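Laborbuch Greiftechnik, Projekt Brerkance
30. Juli 2026
Eintrag: Jörg Engelhardt
Zur Kenntnis: Ornella Mancuso, Cristóvão Valente

1. Gegenstand

Vergleich der Handgreifer Ausführung A (bisherige Finger) und Ausführung B (Finger mit geändertem Anstellwinkel) bei beidhändiger Führung. Aufgabe: Becher aufnehmen und in den Drahtkorb stellen. Platz 5, Bedienung durch S. Galli.

2. Durchführung

Je Ausführung wurden 110 Durchgänge angesetzt, zusammen 220. Die Finger sind vor jedem Durchgang vollständig zu öffnen, der Becher steht aufrecht vor dem Korb. Abgebrochene Durchgänge werden mitgezählt und im Protokoll gekennzeichnet.

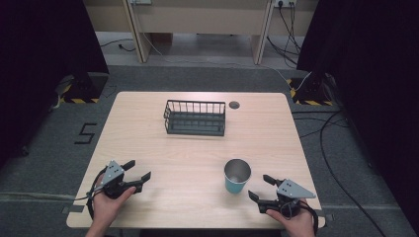 3. Ergebnisse

Bis Schichtende lagen 131 Durchgänge vor, davon 110 mit A und 21 mit B. Abbrüche: 16 bei A, 2 bei B. Wegen der ungleichen Anzahl ist eine Bewertung noch nicht zulässig. Bei A rutschte der Becher überwiegend beim Anheben ab, wenn nur die Fingerspitzen anlagen. Herr Galli merkt an, dass sich das Kabel des linken Greifers bei weiten Bewegungen zur Tischmitte störend bemerkbar macht.

4. Offene Punkte

Restliche 89 Durchgänge mit B, gleiche Bedienperson.
Zugentlastung links prüfen (Valente).
Rückfrage bei Plirketti zur Lieferzeit der Ersatzfinger, Bedarf bis Dezember.
Auswertung erst nach Abschluss der Reihe B an Frau Mancuso.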